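Course: Service Robots and Home Automation
Handout 6 – Reading a product offer: the Grulus practice kit
Version of 8 May 2025

Please read this handout before the lab. Last week we looked at arms with suction cups. This week the subject is a complete kit with a gripper, a simulator and a set of household tasks, offered to schools and small companies by Catorora. We do not buy the kit in this course. We learn how to judge it.

1. What is in the offer

The Grulus kit is sold in two versions. The desk version contains the arm, the two-finger gripper, a wrist camera and the control box. The software version contains only the simulator, which has the name Uzor, and the task library. The same program should run in both versions with no change except the name of the device in the settings file. This is the main promise of the seller and so it is the first thing we should test.

The task library has 13 household tasks. Each task comes with a start position, a goal and a short text instruction. Most of them are about opening, closing, putting in and taking out. The licence for the software version is valid for 50 computers, so it is enough for our lab rooms.

The library does not contain tasks with liquids or with cloth. The seller says that cloth will come in August. For our review we count only what can be installed today.

2. The view from the wrist

Many students, when they start, look only at the outside view of the robot, because it is pleasant to look at. But the control program in this kit receives the wrist view, and you should get used to it early. It has some difficulties:

The fingers are very near to the camera and take a big part of the view. An object can disappear behind a finger just when you need it most.

The object between the fingers is often visible only in part. The program must work with the top of a thing, or with one side of it.

The simulator adds grain to the walls and the floor. You can change the strength of the grain in the settings, under "render". With low grain the training is faster, but please do not compare results made with different values.

In the Uzor view printed in this section, look first at the gap between the two dark fingers. The grey box has its lid up, and the yellow rounded object in front of its opening goes out of view at the bottom, so from this view alone you can not say what shape the whole object has. Write in your lab book which parts of the box you would trust for finding its position.

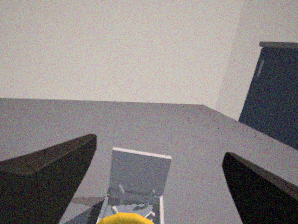

3. Points for the review

Use the same list for every product in this course, so that we can compare them at the end.

Installation. Write down each step that was not in the manual. With Clornov, the kit from handout 4, the manual was good but the installer stopped two times on our computers.

Task description. Is the goal clear to a person who did not write the task? Is it clear when the task is finished? A goal like "put the object away" is too weak if the program does not say where.

Repeating. Start the same task again with the same start number. The result should be the same. If it is not, save both log files and put them into the shared folder.

Camera. Can you move the wrist camera, or is it fixed? In the Grulus kit it can be turned but not moved – this is a weak point for work with deep boxes.

Support. Send one question to the seller and note how many days you wait. One question for each group only, please.

4. My opinion until now

The software version is good value for teaching. The tasks load quickly and the error messages are written in normal language. I am less sure about the desk version. The gripper is strong enough for small household things, but the fingers are wide, and in narrow places they touch the side before they reach the object. You may come to a different opinion, and I will be glad to read it if you show me the log files.

5. For the next lab

Work in groups of two. Choose one opening task and one putting-in task, run both in Uzor and bring your notes on paper. The report has a maximum of 2 pages, without the screenshots. Groups who want to use the desk version must write their names on the list at the lab door before they come.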